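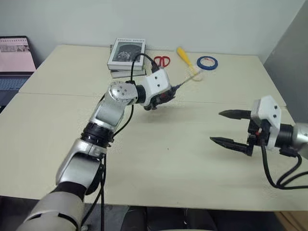

Extending table

Last updated: July 4, 2022
184 shares | 6 comments

An extending table is a table whose top can be made larger for a time and then returned to its usual size. The extra surface is normally provided by one or more loose or hinged boards called leaves. Extending tables are used mainly for dining, but the same methods are found in desks, sewing tables, meeting tables and workshop benches. They are also called extension tables, and some of the older forms have names of their own, such as the draw-leaf table, the gateleg table and the drop-leaf table.

Types

Drop-leaf tables have a fixed centre section with a hinged leaf on one or both sides. When not in use the leaves hang down. When raised they rest on brackets, sliding bearers or swinging legs. A gateleg table is a drop-leaf table in which each leaf is held up by a leg joined to the frame by rails, so that the whole swings out like a gate. The leaves of a gateleg table are often much wider than the centre section, and the closed table can stand against a wall in a narrow room.

Draw-leaf tables have leaves stored beneath the main top. Each leaf is fixed to a pair of tapered bearers. As the leaf is pulled out it rises by its own thickness, and the main top drops to lie level with it. No loose parts are needed, and one person can open the table from either end.

Split-top tables part in the middle. The two halves of the top slide away from each other on runners and a separate leaf is laid in the gap. Small pegs along the edges, usually of wood or brass, fit into matching holes and keep the surfaces level. In some tables the leaf is kept elsewhere, often in a cupboard or under a bed. In others it folds in half and is stored in a well under the top, which is known as a butterfly leaf.

Flip-top tables have two tops of equal size, hinged together and lying one on the other. The pair is turned or slid across the frame and the upper top is folded over. Card tables are commonly made in this way.

Round extending tables are less common. Most of them split across the middle and become oval when open. A few have a ring of curved leaves fitted round the outside, so that the top stays round. These take up a good deal of storage space and the leaves usually have to be numbered.

Joints and seams

Every extending table has at least one seam across its top. In drop-leaf tables this is often a rule joint, in which the edge of the fixed top is rounded and the edge of the leaf is hollowed to match. The hinge is set underneath, off the centre of the curve, and no gap shows when the leaf hangs down. A plain square joint is cheaper and easier to clean but leaves the hinge exposed.

In split-top tables the edges simply meet. A catch below the top pulls the halves together. Solid timber moves across the grain with changes in damp, so leaves kept in a separate place may end up slightly wider or narrower than the table itself. Veneered boards move much less. Colour is a related problem: a leaf kept in the dark will not fade or darken at the same rate as the top, and the difference can be plain to see when the table is opened after several years.

Runners

Wooden runners were the usual kind before metal ones became cheap. They are cut with a groove or a dovetail and slide inside one another, two or more on each side. They are quiet and strong but can stick in damp weather, and are traditionally rubbed with candle wax. Metal runners, with or without ball bearings, move more easily and can be geared so that both ends of the table open together when one is pulled. Geared runners keep the base in the middle, an advantage with pedestal tables.

Some large dining tables are opened with a crank. The handle turns a long screw under the top and drives the ends apart. The handle is a loose part and is often missing from old tables.

The Prengate pattern

The Prengate pattern is a form of split-top table first made in the town of Prengate by the joiner Shih-chieh Tsao. It has three wooden runners on each side and a fifth leg under the centre, which stays on the floor while the ends are drawn out. Closed, the usual model is 1170 mm long. The firm of Skarau made 649 tables to the pattern before turning to kitchen fittings - most had two leaves, though a longer version with three was sold to order.

A later design by Cheuk-hei Tai, sold under the name Utema, kept the fifth leg but replaced the wooden runners with geared steel ones. The two are easily told apart from below. Utema tables have a metal plate screwed to the inside of the end rail, while the Skarau tables carry a pencilled number in the same place. The number is repeated on the leaves, and leaves from one table seldom fit another well.

Size and seating

The number of people who can sit at an extending table depends on the position of the legs as well as the length of the top. In draw-leaf tables the legs stay where they are and the leaves overhang them, so the legs may come between two chairs when the table is open. Where the legs travel outwards with the ends, as in most split-top tables, the long sides are left clear. Pedestal tables avoid the problem but may tip if too much weight is placed on an outer edge.

A long top supported only at its ends will sag in time. Tables with more than two loose leaves therefore tend to have a centre leg, either fixed or folding.

Care

Crumbs and grit in the seams are the most common cause of damage, since they stop the edges from meeting and mark the finish. Makers generally advise brushing both edges before closing the table. Leaves are best stored flat or on a long edge, away from heaters and outside walls. A leaf left leaning at an angle may bow.

Loose pegs can be glued back in place. Worn hinge screws are usually replaced with slightly thicker ones of the same length - longer screws may come through the top.

See also

Folding table
Nest of tables
Trestle table
Fu (furniture maker)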